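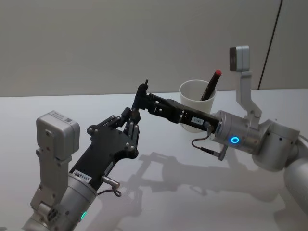

Prepared by the Plindton Records Office | 24 June 2019
Print | E-mail | 2 shares

# Skilow Parish Rainfall Register

## Contents

The register holds 383 monthly rainfall totals transcribed from the Hametti ledgers. Values are in millimetres, converted from inches and rounded to one decimal place.

## Known gaps

Totals for May are missing in two years where the ledger pages were torn. Illegible entries are left blank and have not been estimated.

## Licence

Reuse is permitted with acknowledgement of the Plindton Records Office.

This site uses cookies. Accept | Settings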